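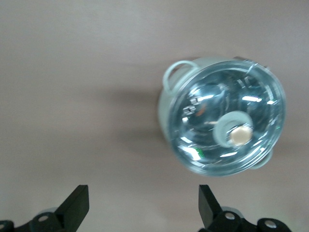

4. Filling and starting the Hultatton countertop water filter

Before you begin, wash your hands and wipe down the counter. Keep the filter away from the stove and out of direct sun.

1. Remove the lid and lift out the upper tank.
2. Rinse both tanks with cool water. Do not use dish soap on the filter cartridge.
3. Soak the cartridge in clean water for 30 minutes.
4. Push the cartridge into the seat at the bottom of the upper tank and turn it to the right until it clicks.
5. Set the upper tank back on the lower tank.
6. Pour in cold tap water with a cup or small pitcher. Stop at the fill line.
7. Let the water drain through, then throw out the first two batches. They may look gray from carbon dust.

Note: A full tank takes 4 hours to drain. A new cartridge may run slower on the first day.

Caution: Never pour hot water into the upper tank. Heat can warp the seat and let unfiltered water pass.

Caution: Do not filter water that is unsafe to drink.

Replacing the cartridge

Each cartridge is rated for 2,000 liters. Write the start date on the sticker inside the lid. If you order a spare, ask for part 181 and check that the seal on the bag is unbroken.

If water drips from the spigot, see Section 6.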